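Stop selling me the arm. Sell me the Tuesday-morning version of the arm

Opinion

By Dagim Mekonnen
28 Jan 2022

Ok. Quick one, because I have a return label to print and a courier who doesn't wait.

I've had the Borketti bench kit for 9 weeks. Small arm, two-finger gripper, wrist camera, a software bundle called Mokotholm that you install off a download page somebody clearly wrote on a train. Price as delivered to me: 3351 dollars, shipping in, tax not. I paid for it myself. I was not sent it, I don't get to keep it, nobody at Borketti has read this.

And my view is this. The hardware is good. The kit is not worth the money. Both true, and I'm tired of reviews that pick one.

Start with what the thing is for. The box says "education and light research." Fine. That means a high school with one keen teacher, or a community college, or somebody like me who writes about this stuff and teaches an evening class on the side. The people in that market have a table, a laptop that's older than they'd like, and maybe an hour before the room gets used for something else. So the first test isn't payload or repeatability. The first test is whether a reasonable adult can get from closed box to cube-picked-up inside one sitting.

I couldn't. Took me three evenings. Install, fail, driver, fail, different cable, fail, read the forum, find that the calibration page in the manual is for the older wrist. Ciarán Doherty, who co-teaches with me and is a lot more patient, got it talking on evening three by skipping the wizard completely and typing in the offsets by hand. That's not a beginner kit. That's a kit for people who've already owned one.
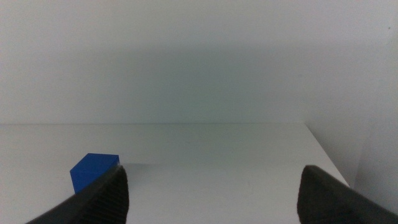
Wrist camera view, gripper open, blue cube off to the left.

Now the wrist camera, which I'll defend to anyone. Putting the camera on the hand is the right call for teaching and I wish more makers in this price range did it. Students get it right away. They see the fingers, they see the target, they see the gap between. An overhead camera gives you a nice tidy map and no feel at all for what the hand is about to do.

But look at the cost. With a wide-open gripper the fingers eat a good part of the view, and the target can end up partly behind one of them. A person shrugs and leans over. The Mokotholm detector that ships with the kit does not shrug. In my tests it lost a half-hidden cube again and again, and when it loses one it doesn't say so, it just returns the last position it had. No warning, no gray box, nothing in the log unless you turn on the verbose setting, which is in a config file, which is in a hidden folder. Come on.

I wrote to support about this in November. Got a nice reply from Áine Mac an tSaoi on the help desk, quick too, under a day. She said the stale position behavior is "by design for smoothness." I understand the words. For a demo reel, sure, smooth is lovely. For a class where you're trying to teach kids that sensors can be wrong, hiding the moment the sensor is wrong is the worst thing you could do. Make it a checkbox. Default off. Done.

What I'd say to the other side, because there is one: Jarlath Ní Bhriain runs a much bigger teaching lab than mine, has 6 of these, and loves them. Says the software doesn't matter because everyone serious throws out the bundled stack in week one anyway. Ok but then why am I paying for it? Knock the bundle off, sell the bare arm, let the serious people be serious. Borketti's answer is that the bundle is the product. Can't have it both ways. If it's the product then review it as the product, and as the product it's a C minus. 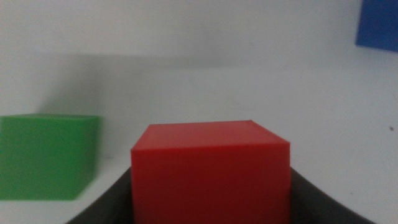
The gripper is where the money went and I want to be fair about that. It opens wide, closes even, and I've had no finger drift that I could measure with the calipers I own, which are not great calipers. The fingers curve, and with the red cube between them you can see how they come up against the sides low down and leave the top face clear, so there's something left for the camera to look at during a grip. Smart. Somebody at that company thought hard about it, and I'd bet money it wasn't the same somebody who did the installer.

Compare the Muñoz kit, which is the one everybody will tell you to buy instead. Cheaper, uglier, flat fingers, no wrist camera unless you bolt on your own. Worse hand by a mile. But the Muñoz setup guide is 46 pages of plain writing with a troubleshooting table at the back, and Dušan Kuruc, who'd never touched an arm before he took my evening class, had it stacking blocks before the coffee break. I had nothing to do with it, I was at the other bench swearing at a cable.

So which one is the better robot? Borketti. Which one would I tell a school to buy? Muñoz, no hesitation. A teacher with a dead arm and a full room has no use for good fingers.

Then there's the service plan, and this is where I get grumpy. Borketti doesn't do its own repairs, it hands them to an outfit called Loltel, and you pay for the plan yearly. Without the plan, replacement finger pads are sold only as a set with the whole hand. The whole hand! For a rubbing part. Pads wear, everybody knows pads wear, students drive them into the table all day long. Sell the pads in a bag. I'd pay too much for the bag and be happy.

I called Loltel to ask about a single pair. Was told it could be "looked at." Called again, different person, no record of the first call. I've now stopped calling.

What would change my mind, since people will ask. A manual that matches the wrist in the box. The stale position thing fixed, or at least flagged on screen in red where a tired teacher can't miss it. Pads in a bag. None of this is hard engineering, it's the boring stuff, and the boring stuff is what a school is really buying. I'd take all of it over a faster arm, and a faster arm is what the roadmap page promises next.

One more gripe and then the label. The launch video shows the kit sorting blocks on a clean table, perfect light, plain background, not a single miss. My own setup is plain too, white table, white walls, I did everything I could to help it. If the detector struggles there it's going to have a very bad time in a real classroom with posters and windows and someone's lunch. Show me the video from that room. Leave the misses in. I'd trust the company more, and I think most teachers would too.

Anyway. It's going back. The refund is minus a restocking fee, I checked, and I'm only a little mad about it. If they ship a software update that does even half of the above I'll buy another one and write a nicer piece, and you can all make fun of me then. Comments are open til the weekend, please be decent to eachother.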